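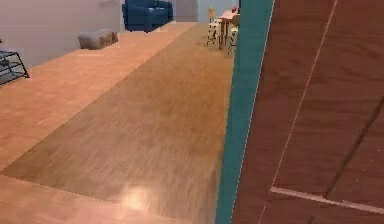 PRESS RELEASE

Print this page | E-mail this page

Clollix opens its holiday flats in Derness for winter bookings

Derness, Nov 18, 2002 – I've been letting holiday flats under the Clollix name for a good while now, and every year I get the same phone calls in the same week. Are you open at Christmas? Is it freezing? Can we bring the dog? So I'm pleased to say yes to the first one at last. From this winter all 56 of our flats in Derness will take guests right through the cold months, and bookings are open from today.

Up to now we've shut the lot in autumn and opened again when the ferries went back to the full timetable. I never liked it much. Derness out of season is lovely – you get the harbour wall to yourself, the bakery has time to chat and the light in the afternoons is something else. The trouble was always the heating. The old storage heaters ate money and gave you a warm shin and a cold back, and I wasn't going to charge anybody for that.

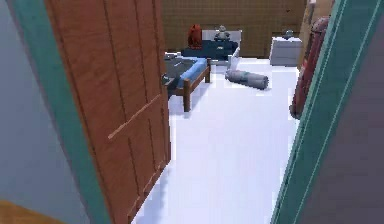
We started on the new heating in June and the last flat was signed off a fortnight ago. Every bedroom now has its own control, so if one of you likes it like a greenhouse and the other sleeps with the window open, you can sort it out between yourselves. The work was done by Azar, the heating firm on Quay Lane, and they were very patient with me changing my mind about the radiators in the hallways.

Winter lets are for a minimum of two nights, and you can arrive on any day you like. In summer we'll stick to the usual full weeks. Flats sleep from two to six people. Bed linen and towels are included (they weren't before, I know, I read your letters!) and heating is in the price, with no meter and no hunting for coins.

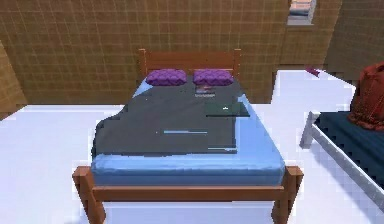
Dogs are welcome in the ground floor flats, one per booking, and please ask first if yours is a big one. Cots are free but we haven't got many, so mention it when you ring.

We're also giving away a booklet of winter walks called Nindine, after the old name for the headland. I wrote most of it myself, so blame me if you end up in a bog. We've printed 500 copies and there'll be one waiting in your flat until they run out.

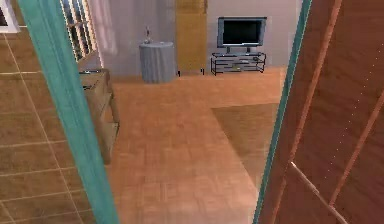 Clollix holiday flats, Derness: looking through to a living room.

To book, or to ask for a price list, ring or write to the Clollix office in Derness. Regular guests who book before Christmas can take up to 6 per cent off a winter stay. Editors who'd like to come and try a flat for a night are very welcome – bring boots.

Last updated: this page was last changed by the Clollix office on the day of release.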